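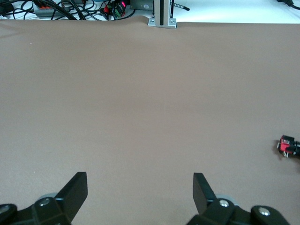

Tuesday, bench 2, Noltley room. Fitting the work mat for the folding and sorting table. Old cover came off in the morning and the adhesive residue took longer than planned. The new one is taupe-brown with a matte surface, laid straight on the white tabletop with no glue for now. Far edge still ripples slightly where it meets the white. I want that flat before anything gets measured from it, so the front edge is the datum until further notice.

Offcut from the same roll weighed on the El-Sayed balance: 638 g. Label on the roll says Zumovbridge, colour code not legible. Wrote the offcut mass on the core in marker so the next person can check a second roll against it. Same size offcut, please, cut with the steel template.

Flattening: rolled the far edge backwards over the cardboard core and left it 17 minutes, then laid it out again. Some improvement on the left, none on the right. Second go with the heat pad on low under the core, 11 minutes, same result. Did not go higher on the pad. The backing smelled faintly of glue and I would sooner have a ripple than a shiny patch.

Distances from the front edge taken with the Disto on its foot, not hand-held. Readings drift by 4 mm if the foot sits on the mat and repeat properly if it sits on the bare tabletop — assume the mat compresses. All numbers in the April sheet before this entry were taken on the old cover and should be greyed out, not deleted.

Lint: the surface shows pale specks readily. Tape roller lifts them, damp cloth just moves them about. Roller now lives in the top drawer with the rulers.

To do:
Try double-sided tape along the far edge only, removable grade.
Check colour under the evening lights as well as daylight. Tone looks a touch uneven across the mat and I can't say yet if that is the dye or the lamps.
Reorder template blades.
Ask stores if the roll comes in a heavier backing.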